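About Plollness Bedside

Plollness is a small firm which makes and repairs bedside furniture. We are in Bindadow, behind the old grain store, and we have one workshop, one showroom and one office that is also the lunch room. Our work is nightstands. People sometimes ask us for wardrobes or dining tables, and we send them to other makers, who do those things better than we do.

The firm was started by Cayetano Zabala, who had worked many years in a large factory for kitchen cupboards. He wished to make a piece of furniture that one person can carry up the stairs and that can stand in a small room without filling it. The first model was built in his garage, and it was too tall. His mother-in-law used it in her hallway for the telephone, and it is still there. The second model was lower, and from that one all our present models have come.

Ngan-ling Fu joined in the second winter to keep the books. She now looks after the drawings, the orders and most of the talking with customers, and she has also chosen all of our colours. Between the two of them there is an old disagreement about handles. Cayetano prefers a drawer with a finger groove and nothing on the front. Ngan-ling likes a knob, because a hand can find it in the dark. For now the knobs are winning, and grooves are made on request.

What we make

We have 2 models. The Nevville has an open shelf under the top and one drawer below the shelf. The Carrasco has two drawers and no shelf, and it is chosen mostly by people who do not like to see their things. The Nevville is 448 millimetres wide and 345 millimetres deep. We arrived at these measurements after asking our neighbours to measure the space next to their beds, which was a longer job than we expected, as everyone wanted also to show us the rest of the house.

The open shelf is for what you reach for every evening: the book, the glasses, the tissues. The drawer is for what you need only sometimes. We have seen many nightstands with a very deep drawer, in which small things go to the back and are forgotten. Our drawer is shallow on purpose and it comes completely out, so that you can empty it on the bed and clean it.

White is the colour ordered most. We offer grey and dark green as well, but white goes with nearly every floor, and a room with little window light is helped by it. A plain white front with one small dark knob in the centre is the combination we would suggest to a person who cannot decide.

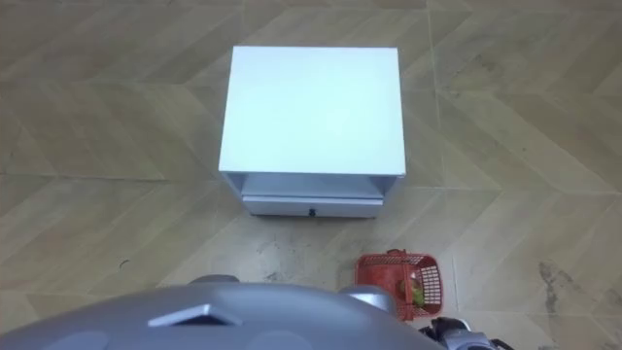

Can I change the knob later by myself?

You need only a screwdriver and a few minutes. The knob is held by one screw from the inside of the drawer, and any knob with the same thread will fit. We keep a box of spare ones at the counter, and you are welcome to come and try them.

How we work

Each order is cut, joined and painted by the same person from beginning to end. The name of this person is written in pencil under the drawer, and if something is wrong you can ask for them by name. Painting is done in the morning, before the saws begin, while the air is still free of dust. After the last coat the piece rests for several nights. We do not send it earlier, also when the customer is in a hurry — soft paint takes the mark of a cup very easily, and then everybody is unhappy.

We deliver ourselves within 100 kilometres of the workshop. The piece arrives in one part, with nothing to assemble. The driver will carry it to the room and put it where you want it, and he will take the cardboard away with him. If the floor is not level he has thin felt pads in the van, so please ask him.

Repairs and old pieces

A part of every month is kept for repairs. We accept our own furniture and also that of other makers, provided it comes to us dry and empty. The usual jobs are drawers that stick, rings on the top and side panels which have been kicked by the vacuum cleaner. A yellowed white top can in most cases be sanded and painted again. We will tell you the price first, and if a repair would cost more than the piece is worth to you, we will tell you that too.

Visiting us

The showroom is open from nine in the morning until four in the afternoon. In July we close for two weeks, as the whole workshop takes its holidays together. Parking is at the side of the building, and the door is the green one. Please ring the bell firmly, for when the saws are running we do not hear it well.

Related pages

Nevville nightstand: sizes and colours
Carrasco nightstand: sizes and colours
Caring for a painted top
How to measure beside your bed
Delivery area and times
Book a repair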